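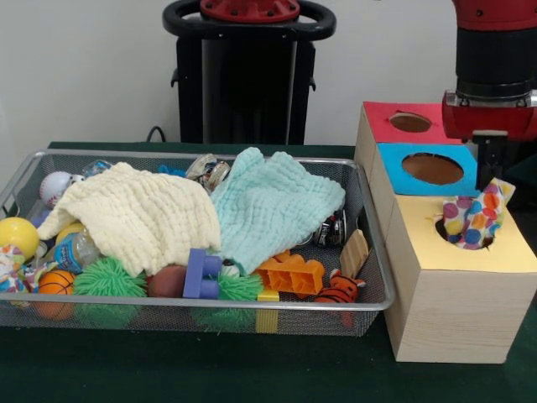 Fig. 1. The mesh tray and the stepped boxes, gripper behind the polka-dot cloth.

Filed under: Workshop Courses > Build Nights > Handouts

Session 2: Picking from a messy tray
Notes by Ho-yin Kwok, Allon shared workshop

Last session we got the arm moving between saved positions, and that was already a thrill. Now it gets really fun - we give it a pile of junk and ask it to sort things out!

Why a pile? Because a single block on a bare table teaches you very little. In Fig. 1 the two waffle towels cover parts of several toys, so the software has to work with a bit of ball here and a corner of something there. Look at the baseball near the back rim, with the cream towel over it. How much of a ball do you need to see before you'd trust your grasp point?

Things to think about before you write any code:

- Cloth. A towel has no fixed shape, so forget about matching it to a model. Look for a peak or a fold the two fingers can close on. The mint towel has a lovely one.
- Spiky balls. The green ones are soft and squishy. Start with a gentle close and work up.
- Shiny things. There are a couple of metallic objects toward the back. Depth readings on shiny surfaces can be full of holes, so plot yours first.
- The rim. Anything pressed against the mesh leaves no room for a finger on that side. Come in along the wall, or pull the object toward the middle before you grip.

The boxes step up toward the back, and each colored top has a round hole. The red one is highest and its hole is smaller than the blue one's, so save it for last. Set your travel height from the red top plus 67 mm, and do it BEFORE the first run. Oğuzhan Coşkun's group is using the Tallik planner, which wants this number in meters - watch your units.

Lab task (20 minutes per group)
Pick any object, lift it, hold for two seconds, then drop it through a hole of your choice. Do 10 tries and write down every one, misses included. The misses are where the good stuff is! Note what the fingers touched first and whether anything else came up with it.

Keep one hand near the stop button on every run.

For next time: read the Hsu handout on grasp scoring, pages 2 to 10, and bring your log.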